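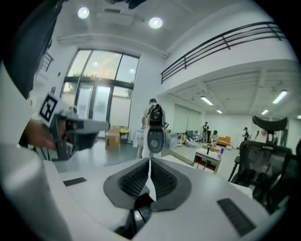
Workshop Tips: Comparing Hand-Held Grippers Before You Buy a Set

Filed under: Bench and Tools

These notes cover hand-held grippers of the kind used to record grasping tasks. Most of it applies equally to a gripper bolted to an arm.

Pads first

Soft pads wear before anything else does. Wipe them with a damp cloth and let them air dry. Solvent cleaners leave a film, and grip on glass and glazed mugs drops off at once. A textured pad holds a dish towel better than a smooth one but traps flour and sawdust. Use an old toothbrush, working along the weave.

Check the pads at 500 closes and write the date on masking tape under the handle. On our Rolside pair the left pad had started to lift at one corner by then. The Cillis pads were still flat.

Test objects

Use the same objects for every gripper, in the same order:
Wooden spoon, picked up by the handle
Egg cup, empty
Folded dishcloth
Paint can lid, lying flat
12 mm hex bolt, standing on its head

The lid is the hard one. If a gripper can't get under it in three tries, score it zero and move on. Keep the objects in one box with a list taped inside.

Weight and wrist

Weigh each unit with its camera and cable attached. The Skutance came to 220 grams over the maker's figure once the cable clip was on. That is enough to notice after ten minutes with the arm out. Change hands between runs, or the last gripper tested will always score worst.

Marker cards

Mount printed marker cards on something stiff. Card stock curls in a warm kitchen, and a curled card gives a jumpy reading. Matte paper only -- gloss picks up ceiling lights. Leave a white border all the way around the pattern and don't trim it to make the card fit.

Camera

Lock the exposure before the first run. Auto exposure hunts when the gripper swings past a window. Clean the lens with a dry microfiber cloth, never the one used on the pads.

Scores

Farzad Ranjbar's sheet from June, 74 runs per gripper, put the Cillis first on cloth and the Rolside first on bolts. The Skutance was second on both. The sheet has a column for dropped objects and another for slow pickups. Keep them separate.

Storage

Store grippers open. Pads left pressed together take a set, and the Rolside needed almost a full day to recover. Coil cables loosely and hang them on a peg.

Next page: Arm mounts and the Esfahani quick-release plate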